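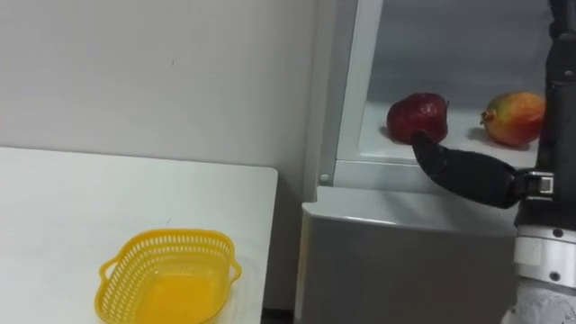 Atelier Loton

Cape de cérémonie Fonbridge

Réf. 527, sur mesure ou en taille courante

La cape Fonbridge est une cape courte pour enfant, prévue pour être portée par-dessus une robe ou un ensemble de cérémonie lors d'un mariage, d'une communion ou d'une fête de famille. Elle s'arrête à hauteur du coude, se ferme à l'encolure par un ruban et se pose sur les épaules sans manches à enfiler. Nous la coupons à l'atelier, à la commande, du 2 ans au 12 ans.

Tissus

Le modèle existe en trois tissus. Le lainage Detell pèse 300 g au mètre carré et convient aux cérémonies d'octobre à mars. Il est souple, il ne gratte pas au cou et se froisse peu pendant le trajet en voiture. Le velours de coton Pacheco a plus de tenue et marque davantage les plis ; nous le conseillons pour les photos en intérieur et le déconseillons sous la pluie, car les gouttes laissent des traces tant que le velours n'a pas été repassé à la vapeur. Le piqué de coton est réservé aux modèles d'été, sans doublure chaude.

Teintes du lainage : ivoire, gris perle, bleu nuit, vert sapin.
Teintes du velours : ivoire, bordeaux, bleu nuit.
Teintes du piqué : blanc, ivoire.

L'ivoire du lainage est plus jaune que celui du velours. Si la cape doit accompagner une robe déjà achetée, demandez un échantillon avant de commander. Nous envoyons jusqu'à trois échantillons gratuitement, par lettre simple.

Doublure et finitions

La doublure est en satin de viscose, de la couleur du tissu extérieur. Une doublure contrastée est possible sans supplément si la teinte est en stock. Pour la version en piqué, la doublure est en batiste de coton.

L'encolure est finie par un col Claudine ou par un simple biais. Le col est monté à la main. Le ruban de fermeture mesure 16 mm de large et il est cousu sur toute la longueur de l'encolure, de sorte qu'il ne peut pas être arraché par un jeune enfant. Pour les tailles 2 et 3 ans, nous remplaçons le ruban par un bouton-pression caché sous un nœud fixe.

Broderie

Des initiales ou un prénom peuvent être brodés sur l'envers, au milieu du dos, ou sur le devant gauche. La broderie est faite à la machine au fil de coton, en lettres anglaises ou en petites capitales. Comptez sept lettres au maximum sur le devant. Au-delà, le motif descend trop bas et gêne le pli. La broderie n'est pas reprise une fois réalisée : vérifiez l'orthographe dans le récapitulatif de commande, accents compris.

Prendre les mesures

Trois mesures suffisent. Mesurez l'enfant debout, en sous-vêtements ou avec la robe qu'il portera.

Tour de cou : à la base du cou, en glissant un doigt sous le mètre ruban.
Longueur : de l'os saillant de la nuque jusqu'au pli du coude, bras le long du corps.
Carrure : d'une épaule à l'autre, dans le dos.

Si l'enfant est entre deux tailles et que la cérémonie a lieu dans plus de trois mois, prenez la taille supérieure. Une robe à manches ballon demande un peu plus d'ampleur ; signalez-le dans la case « remarques » et nous élargirons le patron aux épaules.

Délais

Le délai de fabrication est de trois semaines pour les tailles courantes et de cinq semaines pour le sur mesure. D'avril à juin, ajoutez une semaine. Une commande brodée part en même temps qu'une commande sans broderie. Nous ne prenons pas de commande urgente sur le velours, dont les pièces doivent reposer à plat après la coupe.

Entretien

Lainage et velours : nettoyage à sec uniquement. Prévenez le pressing si la cape est brodée.
Piqué : lavage à la main à l'eau froide, séchage à plat, repassage sur l'envers quand le tissu est encore un peu humide.

Pour la conserver après la fête, rangez la cape à plat dans du papier de soie non acide, pliée une seule fois. Changez le sens du pli de temps en temps. Les housses en plastique sont à éviter, surtout pour l'ivoire, qui jaunit plus vite quand le tissu ne respire pas. Retirez aussi les épingles et les fleurs avant le rangement.

Retours et retouches

Les tailles courantes sans broderie sont reprises dans les 14 jours si elles n'ont pas été portées. Les pièces sur mesure ou brodées ne sont ni reprises ni échangées. Une retouche de longueur ou d'encolure est offerte dans les deux mois qui suivent la livraison, frais d'envoi à votre charge. Joignez le numéro de commande et indiquez la retouche souhaitée sur papier libre.

Se commande aussi avec

Béguin assorti en lainage ou en piqué, jusqu'au 4 ans.
Ceinture à nouer en satin, longueur au choix.
Pochette pour alliances, doublée, avec ou sans initiales.
Cintre enfant recouvert de tissu.

L'atelier reçoit sur rendez-vous pour les essayages, sauf le dimanche. Venez avec la robe ou l'ensemble et, si possible, les chaussures de la cérémonie.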